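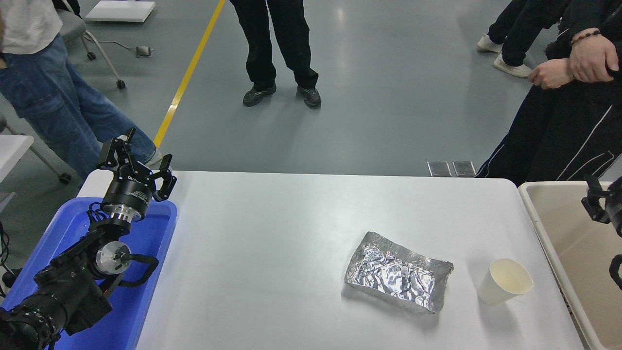
4. Loading and Playing Samples

Before you start, finish the audio set-up in section 3. The Premell sampler must be switched on and its main outputs connected to your mixer or powered speakers.

4.1 Copying samples to the card

1. Format the memory card in the sampler. Press MENU, turn the dial to CARD, then hold FORMAT until the display shows DONE.
2. Put the card in your computer and open the folder named USER.
3. Copy your WAV files into USER. Subfolders are allowed, up to 2 levels deep.
4. Eject the card from the computer and put it back in the sampler.

Caution: Formatting erases everything on the card, including saved kits. Back up your kits first (see 7.2).

Note: The sampler lists up to 3,000 files per card. Files past that limit stay on the card but do not show up in the browser.

4.2 Assigning a sample to a pad

1. Press KIT and choose an empty kit.
2. Tap the pad you want to use. It blinks.
3. Press LOAD and turn the dial to find the sample. Press the dial to hear it.
4. Press LOAD again to assign it. The pad stays lit.
5. Repeat for the other pads, then hold KIT to save.

If you leave the kit without saving, your changes are lost. The Favwood Breaks set that comes with the sampler has 244 sounds. They are stored in internal memory and cannot be deleted.

4.3 Matching a loop to the tempo

1. Select the pad that holds the loop.
2. Press EDIT and go to STRETCH.
3. Enter the number of bars in the loop. Most of the Favwood loops are two bars long.
4. Set STRETCH to ON. The loop now follows the master tempo.

Drum loops usually sound best in BEATS mode. Use SMOOTH for vocals, strings and records with a lot of room sound. Large tempo changes can make either mode sound grainy.

4.4 Cutting off one sound with another

Put both pads in the same mute group (EDIT, then GROUP). Open and closed hi-hats are normally set up this way. Pads set to OFF are not affected.

Caution: Turn down the main volume before you audition unfamiliar files. Samples play at their recorded level, and the limiter does not work in the browser.

Factory kits 1 and 2 were programmed by Refilwe Pillay and Thabiso Ntuli.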